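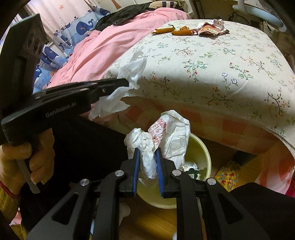

Figure 6. Bedside tidying with two hand-held grippers: a white tissue is held above the wastebasket.

4.3 How the room round is divided after the change

In the preceding section we reported how the cleaning staff at Prilum described their working day before the automation project began. In this section we look at one part of this day, the room round, and at what has changed in it for the people who do it. Prilum is a residence with furnished rooms for long stays. The residents bring their own bedding, blankets and small things, so the rooms differ from each other much more than hotel rooms do. This point was raised in nearly all of our interviews, and it matters for what follows.

The project has two sides. The first is the machine called Sakico, which was developed by the firm Drosel and which collects light waste and loose items in the rooms in the late morning. The second is the teaching work, in which members of the cleaning staff carry out the same tasks with hand-held grippers, one in each hand, so that their movements can be recorded and later used for Sakico. Figure 6 shows the kind of task that is meant. The job looks small, but a tissue is soft, it changes its shape when it is pinched, and it must be let go over an opening which is not very wide. Several cleaners told us that they had never thought of this as a skill until they were asked to do it without their fingers.

The teaching work was not foreseen in the first plan. The management expected that recordings made in the model room of Drosel would be enough. After the first trial weeks it was decided that the recordings should come from rooms with ordinary disorder, and that the people who make them should be those who know this disorder. Six cleaners were trained for it. Until October they made 2000 recordings, most of them between nine and eleven in the morning, when the residents are out. Residents were asked for their permission, and those who refused were left out of the plan.

For the six cleaners the change is considerable. On a teaching morning they do fewer rooms, and the time is paid at a slightly higher rate. They spoke of this work in two different manners. Four of them said that they liked it, mainly for the reason that they could work slowly. One cleaner, with eleven years of service, put it in this way: "In a normal round I do not look at the tissue, I look already at the next thing. With the grippers I must look at the tissue." The other two found it tiring. They mentioned the wrists and the forearms, and also the feeling of being clumsy at something they had done well for a long time. One of them asked to return to the normal rounds, and this was granted.

A second matter is the question of what counts as waste. In the normal round this decision is made without words and very quickly. A paper wrapper on the bed is usually waste, but food lying beside it may be something that the resident wishes to keep. A piece of foil may have fallen there, or it may be wrapped around something. The rule which Drosel had written for the recordings was that everything not on a shelf or in a bag should be put in the bin. The cleaners did not accept this rule. In a meeting in the laundry room they listed cases from their own rounds where it would have led to a complaint, and the rule was changed. Now only used tissues, empty wrappers and empty cups are collected, and all other things are left where they lie. The cleaners regarded this as the first time that their judgement was asked for in writing, and two of them keep a copy of the new rule in their lockers.

The effects on the staff who do not take part in the teaching are less visible but not less important. The logbook of Tully, the building's planning software, has 217 entries from the study period in which Sakico left a room with the mark "not finished". In each of these cases a cleaner had to go to the room again. The reasons given most often were soft materials on the bed, such as a blanket or a jacket lying in a heap, and objects which the machine could not reach past. Before the change, such a room would have been done in one visit. Now it is done in two, and the second visit comes at a time when the cleaner is already on another floor. The walking between the floors is not counted by Tully as work on a room, and therefore it does not appear in the figures which the management sees. We consider this the main hidden cost of the present arrangement.

There is also a change in how the cleaners talk with each other. Earlier, two persons often did a floor together, and the round was an occasion for conversation. Since the light waste is collected by the machine, the floors are planned for one person. The older cleaners miss the company more than the younger ones, although we must be careful here, as our group is small. On teaching mornings the cleaners work in pairs, one holding the grippers and one preparing the next room, and it is possible that a part of the good opinion of the teaching work comes from this and has little to do with the work itself. Our interview guide did not separate these two things, which we regret.

Finally, all the cleaners were asked whether they feared for their position. The answers were more mixed than we had expected. Those who do the teaching were not calmer than the others. Some of them said that they knew better than anybody how often a gripper misses a tissue, and that this gave them some confidence. Others said that every good recording made them wonder for whom they were making it. No position was removed during the study, but two temporary contracts were not renewed, and the staff see a connection which the management does not confirm. The recordings themselves are the property of Drosel under the present contract. How the cleaners view this arrangement, and what they would ask for in return, is treated in Section 4.4.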